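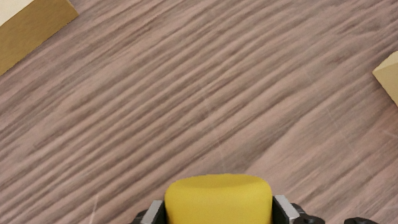

Work on the Ukside arm resumed in June at the Ranalow shared workshop, following a short pause while the main bench was in use by other members. The project remains a modest one: a single arm with a two-finger gripper, intended to sort small household items into cardboard boxes.

The principal task this month was the simulated bench. The tabletop now carries a wood grain, and the yellow test object has been retained, as its colour separates well from the brown surface. The gripper holds it between two flat grey pads. Shuk-fan Au revised the closing routine, which had been commanding the fingers well past the point of contact, and set the pause after closing at 700 milliseconds. I have kept her value.

Three matters are outstanding. The wrist offset requires correction in the configuration file. The box positions are still entered by hand. The printed bracket from Lullton was supplied with 3 mm holes and must be drilled out before it is fitted to the physical arm.

Members wishing to review the code may find it on the workshop's shared drive, in folder 7. Comments should be forwarded to me before the next build evening.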